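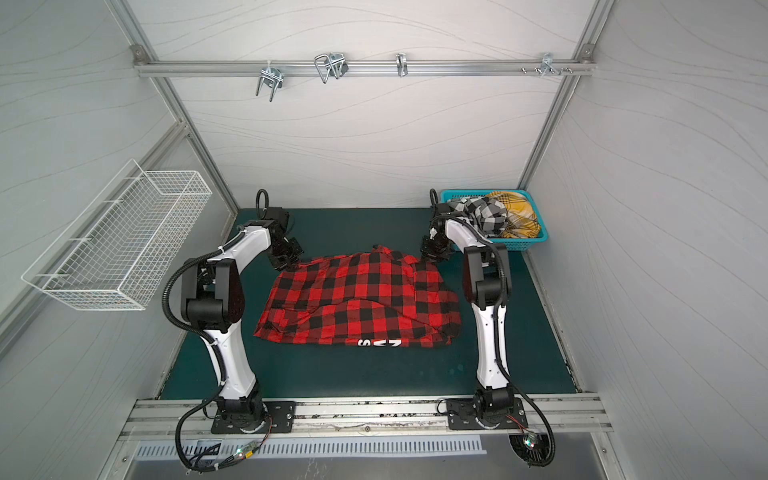 Shirt folding cell, red-and-black check shirt crumpled on the table.

Painemal data collection – working meeting, October

Chair: Hwa-young Ha
Start: 9:30 a.m.
Apologies: the Gretgate annotation group (sent written comments)

1. Notes from last meeting
Accepted with one change. The item on lighting should have said the Harnden cell, not the Tevton cell.

2. Progress on the folding set
The target for this round is 200 accepted episodes of two-arm shirt folding. Hwa-young reported that teleoperation is on schedule. Flannel shirts are taking longer than T-shirts, mostly at the first grasp, and operators asked whether a slow first grasp counts against them. It does not. An episode is rejected for a dropped garment left on the table at the end, a missing camera stream, or an arm stopped by its joint limits.

The group discussed starting positions. Gretgate had commented that too many shirts start nearly flat with the collar toward the back wall. Agreed that the operator will drop the shirt from above the table and leave it as it lands – no straightening by hand before recording starts.

3. Wrist camera views
The wrist streams were reviewed next to the fixed view. Close to the table they show which layers of cloth are between the fingers, a detail the fixed camera mostly misses. Exposure is the weak point. Bright areas wash out when the gripper tilts up, and red fabric turns orange in strong light. Agreed to lock exposure on both wrist cameras for the rest of the round and to keep the episodes already recorded, tagged "auto". 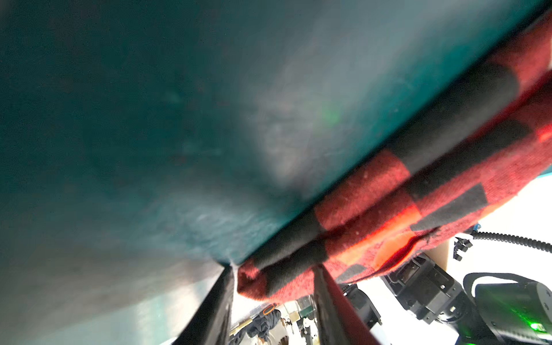 4. End of episode
Operators have been ending episodes at different points. Some stop when the last fold is made, others after the arms have gone back to rest. Tevton trains on the full length, so the difference matters to them.

The agreed end state is a folded rectangle in the middle of the table, collar toward the back.

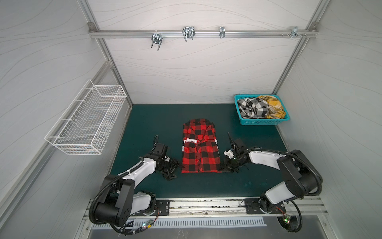

Both grippers should then be open and clear of the cloth, and the operator holds still for 2 seconds before pressing stop. Small wrinkles are fine. A sleeve sticking out is not, and should be tucked in during the same episode.

5. Actions
Hwa-young Ha: update the operator sheet with the drop start and the end state.
Harnden: lock wrist exposure, send 4 test episodes to Tevton.
Gretgate: relabel the end points on episodes already accepted.

Meeting closed 10:40 a.m.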